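¿Por qué se arrugan las cortinas? El secreto de los pliegues

¡Hola, exploradores de la casa! Hoy toca mirar algo que tenéis delante todos los días y que casi siempre pasa desapercibido: la tela que cuelga.

Coge una hoja de papel e intenta taparte la mano con ella. Se queda tiesa, ¿verdad? Ahora prueba con un pañuelo. ¡Cae por todos lados y se llena de ondas! La tela está hecha de hilos finísimos que se cruzan, pasando unos por encima y otros por debajo, y esos hilos pueden moverse un poquito. Por eso se dobla tan bien en todas las direcciones.

Cuando cuelgas una tela, la gravedad tira de ella hacia el suelo. Si además la tela es más ancha que el hueco que tiene que tapar, le sobra anchura y tiene que meterla en algún sitio. ¿Dónde? ¡En los pliegues! Unas partes salen hacia ti y otras se esconden hacia atrás, como las olas del mar.

Y ahora viene lo que más me gusta: las sombras. En el fondo de cada pliegue entra menos luz, así que la misma tela parece clarita en unas partes y gris en otras. Los pintores lo saben muy bien y pasan horas practicando con un simple trapo.

Dos telas de color gris blanquecino, con sus pliegues y sus sombras: 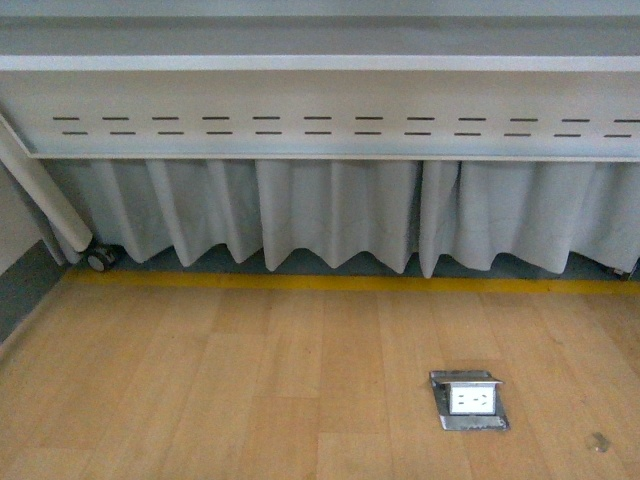
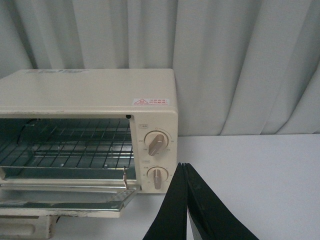
¿Quieres hacer un experimento? Necesitas una toalla pequeña, 5 pinzas y una cuerda de tender que esté a tu altura.

Primero cuelga la toalla bien estirada, con las pinzas separadas. Mira el borde de abajo: saldrá casi recto. Después junta las pinzas hasta dejar solo 20 centímetros entre la primera y la última. ¡Aparecen las ondas! Fíjate otra vez en el borde de abajo y dibújalo en tu cuaderno.

Por último, suelta una pinza de un extremo. Verás que los pliegues ya no caen rectos y que algunos se tuercen hacia un lado, porque ahora la tela cuelga de menos puntos.

Ese Bassey, que nos mandó la idea, lo probó también con una sábana y dice que le salieron unos pliegues enormes. ¡Pide permiso antes de descolgar nada!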